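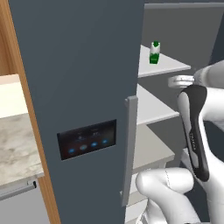

Open Day Planning Meeting: Minutes

Contreras Building, upstairs meeting room, October
Meeting opened at 2.05 pm

Present: Tamsin Park (chair), Yaa Asamoah (schools and visits), Algirdas Siliņa (demonstrations), Jui-lin Yeh (software)
Taking notes: Natsumi Shimada
Apologies: none

1. Minutes of the last meeting

Agreed with one correction. Under item 4 the room for the afternoon sessions should read "ground floor teaching room" and not "ground floor lab". Natsumi to change the copy on the shared drive.

2. Matters arising

The projector in the teaching room has been replaced. Algirdas has tried it with the demonstration laptop and the picture fills the wall screen properly, but the sound still comes out of the laptop. Agreed that sound is not needed for this demonstration.

The sign on the Pikutwood road entrance still points to the old car park. Yaa has reported it twice and will report it again.

Visitor badges have arrived. They are the clip kind. Tamsin had asked for lanyards but is content to use what we have.

3. Trial run of the kitchen demonstration

Jui-lin ran the demonstration for the meeting on the wall screen. It is all simulated: the kitchen, the arm and everything in the cupboards are drawn by the computer, and the arm is driven by Tarik, our control program. The kitchen is the one we call Carnia, with the brown wood cupboards and the marble worktop. It is the same one that will be used on the day.

3.1 Fridge task

Jui-lin started with the fridge. The arm has to go into the open compartment, take hold of the green and white carton and bring it out to the worktop. She ran it three times. The first and third runs finished. On the second the arm touched the upper shelf on its way in, stopped, and had to be reset.

Yaa said that from the back of the room she could not tell where the carton was, as the arm takes up much of the view when it is close to the shelves. Jui-lin can offer a second viewpoint from the other side, but it means a smaller picture. After some discussion it was agreed to keep the single large view and have the presenter say what the arm is going for before each run starts.

Tamsin asked if the panel on the fridge front does anything. Jui-lin said it does not; the lit icons are part of the model and Tarik takes no notice of them. Algirdas thought children would ask, so this should go in the presenter's notes.

Algirdas asked for the reset to be made quicker. At present the whole kitchen is loaded again, which leaves the screen blank for long enough that people start talking. Jui-lin will look at resetting the arm and the carton only.

3.2 Coffee task

The second task is at the coffee machine. Jui-lin explained that this one is less finished. The arm can come up to the side of the machine reliably, but the later steps still fail more often than she would like. She showed two runs. Both reached the machine. In one the fingers then closed too early and the run was ended by hand.
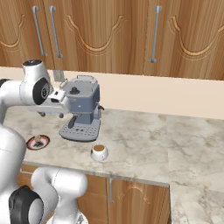
Item 3.2: coffee task in the Carnia kitchen, arm at the left side of the machine.

Natsumi asked if the coffee in the cup is poured during the run. Jui-lin said no, the cup is put on the counter already full when the kitchen loads, and no liquid is worked out at any stage. Tamsin was firm that we should say so to visitors and not leave them thinking the arm had made it. Agreed.

Yaa suggested dropping the coffee task and running the fridge twice. Algirdas was against this. He felt visitors get more from seeing something that is still being worked on, provided the presenter says so at the start. Tamsin agreed with Algirdas. The coffee task stays in, as the second of the two, and will stop once the arm has reached the machine unless the later steps improve before the day.

Jui-lin mentioned that Tarik has now been through 1,000 practice runs of the fridge task and 375 of the coffee task. The difference in numbers goes a long way to explaining the difference in results. Algirdas would like both figures on the display board. Agreed, with a line to say what counts as a run.

4. Groups and timings

Yaa tabled the draft timetable. The teaching room seats more, but groups will be kept to 12 so that everyone can see the screen and there is time for questions. Each session is as follows:

Welcome and safety notice
Short talk on what Tarik does
Fridge task, run once, with a second run if the first fails
Coffee task
Questions

The first session starts at 10.00 am and the last at 3.15 pm. There is a gap over lunch. Tamsin asked for the gap to be kept clear of extra bookings, as last year it filled up and the presenters did not eat.

Two schools have booked and a third has asked for details. Yaa is waiting to hear if the third would bring one group or two. Walk-in visitors will be given a slot at the front desk and asked to come back at that time.

5. Presenters

Algirdas and Jui-lin will take turns at presenting, with the other one at the laptop. Natsumi offered to present one session in the afternoon if she can have a practice first. Agreed; Jui-lin will go through it with her.

Tamsin asked that presenters use the same words for the same things. There was some confusion in the trial over "hand", "gripper" and "tool", all used for the same part. Agreed to say "gripper", and to explain it once in the short talk.

It was also agreed that presenters should say clearly that there is no robot in the room. Yaa has had an email from one of the schools asking if pupils could shake hands with it. She will reply and will also change the wording on the booking page, which at the moment says "see our robot at work in the kitchen". New wording: "watch a simulated robot arm carry out kitchen tasks on screen".

6. Display boards and handouts

Natsumi brought proofs of both boards. Comments:

Board one: text too small below the heading. Cut the paragraph on funding and make the rest larger.
Board two: the kitchen pictures are to have short captions. "Computer-generated picture" to be added under each.
Both boards: spelling of Siliņa to be corrected. The mark under the n has been lost.

The handout is a single folded sheet. Jui-lin thought the middle page had too much on how the arm plans its path and would like to swap part of it for a drawing. Tamsin was happy with this so long as the print date is not missed. Algirdas asked for the contact address on the back to be the general one and not his own.

7. Room and equipment

The laptop will be set up the evening before and left locked in the room. Jui-lin will bring a second laptop with the same version of Tarik on it. No updates are to be put on either machine once they have been tested together.

If both laptops fail, a recording of the fridge task will be shown. Jui-lin has one from an earlier version, but the cupboards were a different colour then. She will make a new one. A recording of the coffee task was thought unnecessary.

The blinds on the window side do not close fully. Algirdas will see if the screen is readable in the morning sun, and if not will ask for the chairs to be turned to face the inside wall, with the portable screen.

8. Any other business

Yaa asked about photographs of visitors. Same rule as last year: no photographs of school groups by us, and the schools may take their own.

Tamsin has been asked if the demonstration could be repeated for the Pikutwood library in the spring. Jui-lin had no objection but would want the faster reset in place first. To be taken up after the open day.

Actions

Yaa: report the road sign again; reply to the school; change the booking page; confirm numbers with the third school.
Jui-lin: quicker reset; new recording of the fridge task; second laptop; practice session with Natsumi; drawing for the handout.
Algirdas: check the screen in morning light; write the presenter's notes, including the fridge panel and the full cup.
Natsumi: correct the last minutes; changes to both boards; new back page for the handout.
Tamsin: reply to the library; approve final proofs.

Next meeting: same room, 2.00 pm, after the new proofs are in. Natsumi to send round a choice of dates.

Meeting closed at 3.20 pm.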